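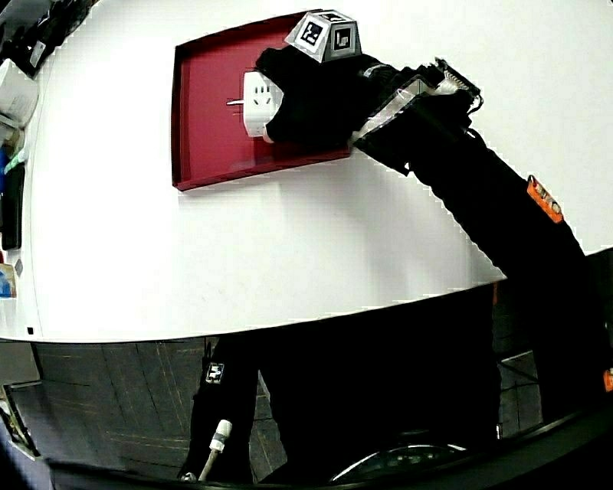
**Week 5: Demonstrating a task by hand**

Notes by Juniper Marchetti. Read before the lab; the Girkura exercise sheet assumes you have.

There are two common ways to show a robot a contact task such as handling a plug and socket. The person can hold a gripper of the same shape as the robot's, or wear a sensor glove and use their own fingers. Both give us a tool path over time, which we get from a marker block fixed to the hand or the gripper.

The gripper data is easier to replay. Its jaws have one opening value, so each sample is a pose plus one number. The glove gives several finger values, and these must be mapped on to the jaws before the robot can use them.
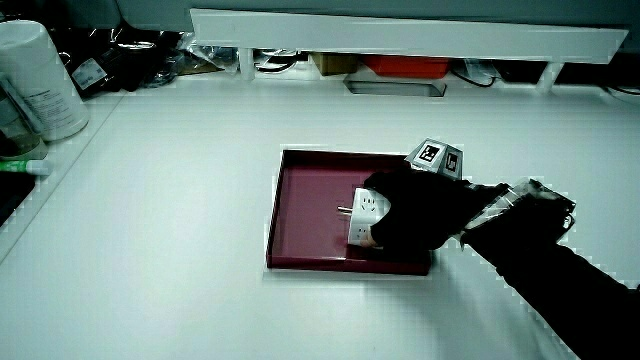
*Fig. 5.2: Glove demonstration with the power strip in the tray. The marker block is on the back of the hand.*

For the exercise you will record 40 demonstrations with each method. Log at 50 samples a second and cut every recording to 300 samples. Start each one with the hand clear of the tray.

Points to watch:

- Keep at least one marker face turned towards the camera. If you roll your wrist too far, the pose drops out.
- Do not correct a bad grasp halfway through. Stop, reset and record again.
- Check the straps before each set. A glove that slips changes the offset between marker and fingertips.

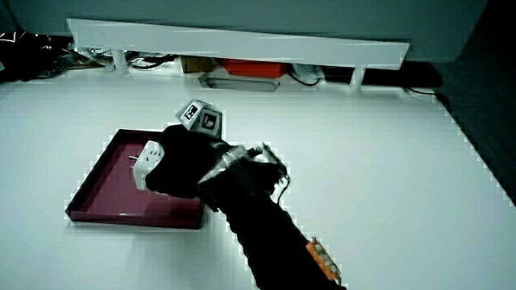
The offset is found in the calibration step, and you should repeat it whenever the glove comes off. Save the result in the same folder as the recordings. Demetrius Ostrowski will go through the Skiritz replay script at the start of the lab.

**Reading:** handout 4, sections 2 and 3.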